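Häufige Fragen zur Datenaufnahme bei Skestus

Stand: 28.12.2023

Was wird bei Ihnen aufgenommen?
Kurze Handhabungsaufgaben am Tisch, ausgeführt von zwei Roboterarmen mit Parallelgreifern. Eine Person steuert die Arme fern, das System zeichnet Gelenkwinkel, Greiferöffnung und Kamerabilder auf. Eine solche Aufzeichnung nennen wir Episode.

Wie viele Episoden gibt es bisher?
Im Datensatz Bakilana sind es 2484. Pro Aufgabe planen wir 300, bei einfachen Aufgaben reichen uns 50.

Welche Aufgaben sind derzeit an der Reihe?
Seit November geht es um Elektroteile: Steckerleisten, Ladekabel, Schalter und Taster. Kabel sind für das Lernverfahren schwierig, weil sie bei jedem Versuch anders liegen. Wir legen sie deshalb vor einer Episode nicht ordentlich hin.
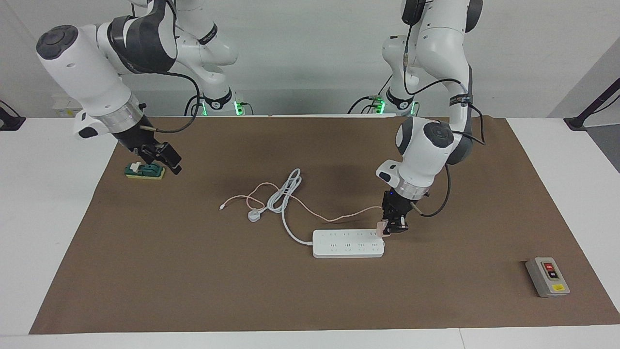
Die Lage der Teile auf dem Tisch wird nach jeder Episode geändert. Nach 30 Episoden wechselt außerdem die Person am Steuerplatz, damit sich nicht eine einzelne Arbeitsweise durchsetzt.

Stehen die Steckerleisten unter Spannung?
Nein. Bei den Aufnahmen ist keine Leiste an das Netz angeschlossen.

Warum liegt Papier auf dem Tisch?
Die weiße Platte spiegelt, und weiße Kabel heben sich darauf schlecht ab. Braunes Papier ist billig und schnell ausgetauscht.

Werden misslungene Versuche gelöscht?
Nein, sie werden als misslungen markiert und getrennt abgelegt. Gelöscht wird nur, wenn ein Kamerastrom fehlt oder die Zeitstempel nicht zusammenpassen.

Kann ich eigene Gegenstände einreichen?
Ja, sofern sie in einen Greifer passen und keine scharfen Kanten haben. Bitte schicken Sie jeweils zwei gleiche Stücke. Akkus nehmen wir nicht an.

In welchem Format werden die Daten abgegeben?
Projektpartner erhalten sie über das Portal Rakeck, Bilder und Gelenkdaten in getrennten Dateien. Ältere Episoden aus dem Vorgängerprojekt Astora haben eine niedrigere Bildrate und lassen sich beim Herunterladen abwählen.

Wer beantwortet weitere Fragen?
Esther Temba, Datenaufnahme. Anfragen bitte über das Kontaktformular und mit Angabe der Episodennummer.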